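# A finished path is a poor record of a wiped rail

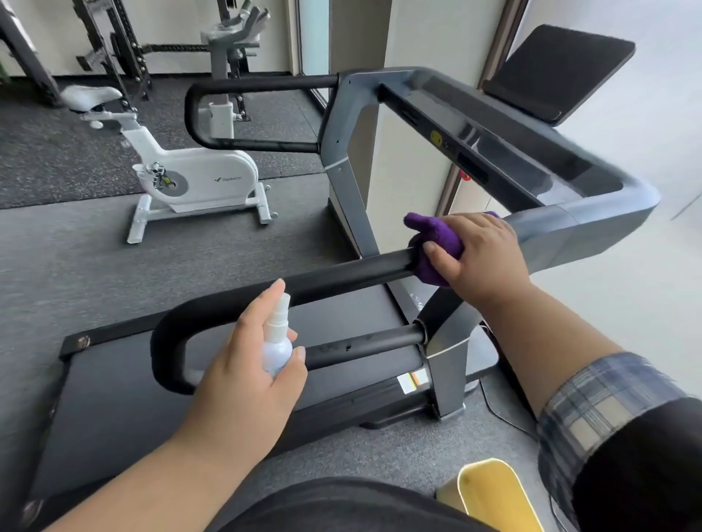
One reader of my April column objects that a dropped cloth is a housekeeping problem and that I have no business filing it under safety. The robot lost a rag, the reader writes, the staff picked up the rag, and the rail needed a touch-up. Put a stronger clip on the tool and move on.

I disagree, and the clip is the smaller part of the disagreement.

The machine in question is a Milidard, built by Bolent and installed at the Astden fitness center in Buckley. It is a mobile base with a single arm. The tool is a padded clamp that holds a folded microfiber cloth, with a spray nozzle mounted beside it. On a treadmill it sprays the cloth, closes on the handrail, travels along the straight section, follows the curve, opens, and repeats on the far side. The base parks before the arm moves.

The cloth came out of the clamp partway around a curve. The arm kept going. It finished the rail with the clamp closed on the rubber, moved to the next treadmill, sprayed, and did the same thing again. It continued until the end of its route. The log shows every machine as complete. A staff member noticed scuffing on the rails the next morning and found the cloth under the first deck.

There are two faults here, and the maintenance report treats them as one.

The first is mechanical. A folded cloth on a curved bar does not load evenly. The inside edge bunches and the outside edge pulls. Rubber coating makes this worse because drag changes with the amount of liquid on the surface, and the spray is not metered to the length of the rail. The clamp was qualified at Bolent's shop for over 200 passes without a slip, on a straight bar. I have no reason to doubt the test. It measured a condition that the gym mostly doesn't have.

The second is in the software, and it is the one I would call a safety fault. The controller had a force reading throughout. With the cloth in place, normal contact sat near the set limit of 13 newtons. With the cloth gone, the clamp closed further before it met the rail, and the drag along the rail changed shape. Both signals were recorded. Neither was compared to anything. The only condition that could stop the arm was force above the limit, and a missing cloth produced less force for most of the travel. As far as the controller was concerned, the pass had gone well.

A person wiping down a rail gets this check for free. The hand knows whether there is cloth between it and the bar. It also knows when the cloth has folded over, when it has dried out, and when it has caught on a bolt. A wiping robot has none of that unless somebody writes it in, and on this machine the only thing written in was an upper bound.

The reader's strongest point is that no one was hurt or could have been. The gym was closed and the speed was low. I accept both facts. The reasoning in the risk assessment is a different matter. The assessment lists the tool as "soft contact, padded, cloth covered," and the permitted speed near people was derived from that line. Once the cloth is gone, the line is false. The machine was running outside its own assessment for most of a shift and had no means of finding out. Astden's contract allows daytime operation. The same fault during open hours puts a bare clamp on a handrail that a member may be reaching for.

Then there is the rag itself. A damp cloth beside a treadmill belt is a slip hazard, and on a moving belt it can be drawn under the rear roller. The assessment does not mention dropped objects at all.

Bolent's fix is a clamp with a toothed insert. It will probably hold better. It also puts teeth where there used to be padding, so the next lost cloth will do more damage than this one did. I would not ship it alone.

What I would require is modest. Set a lower bound on contact force as well as an upper one, and stop when it is crossed mid-pass. Check clamp width at every close, against the width measured when the cloth was loaded. Hold the stop until a person clears it at the machine. On this unit a stop can be cleared from the scheduling screen, out of sight of the arm, and that should go too.

The log entry should also change. "Complete" currently means the arm reached the last point on its path. Astden posts that log at the front desk as a cleaning record, and members read it as a statement about the equipment. Until the controller can tell a wiped rail from a scraped one, the entry should read "path finished," and a staff member should sign for the rest.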